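Teaching the arm by remote control: recording your first demonstrations

Feldale workshop notes, page 4

This page covers recording demonstrations with the hand controller on the Ellbridge bench. You steer the arm through a pick-and-place task, the software saves what the wrist camera sees and how the gripper moves, and the recordings are used later for training. You should already have the arm powered, homed and paired with the controller.

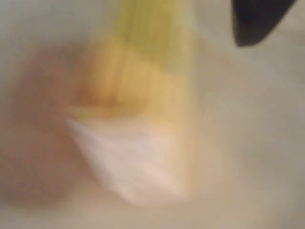
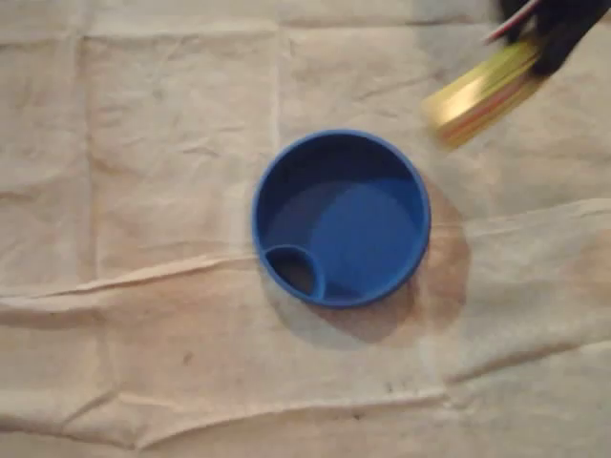

Wrist camera views during remote control. First: a blurred pale and yellow-green object, with a black gripper tip at top right. Second: a yellow-gold object held above and to the right of the blue container.

Setting up

Spread a plain cloth over the bench and put down the container and one object. Creases are fine, but pull the cloth straight if an edge could catch under a finger. Keep the container within easy reach of the arm, so that the elbow never has to lock out.

Open Nokenex and start a new session. Give it the task name in plain words, for instance "put object in container". Use the same wording every time. Our first set was split over two spellings and had to be joined up by hand.

Recording

1. Press the left button to start. Wait for the tone before you move.

2. Bring the gripper over the object with the fingers open. Come down slowly for the last part. If the camera view smears as badly as the first picture, you are probably moving too fast to judge the grip.

3. Close the fingers and pause for a moment. The pause gives the training a clear point where the grip is complete.

4. Lift straight up, then move across. Stay well above the rim of the container – a low path looks tidy but knocks things over.

5. Lower, open, and back away upwards. Press the left button again to stop.

If you fumble the grip and recover, keep the recording. If you drop the object off the bench or have to reach in, press the right button and the run is thrown away. Don't stop halfway through a move to think. Long hesitations get copied.

Move the object and the container between runs. Change the object after every 7 runs. We alternate putting in and taking out, as two separate tasks with two separate names.

Checking what you have

Play back a few runs at normal speed before you pack up. Some blur is expected when the arm travels, but the view should settle near the pick and the release. Delete any run where you can't tell when the fingers closed.

The Valentini set holds 465 runs, of which 443 were kept after checking. Most of the rest were lost to a loose controller cable, so push the plug fully home before you start.

Sessions copy to the shared drive on Friday evening. Leave the bench computer switched on, and hang the controller back on its hook.

Next page: trimming and labelling runs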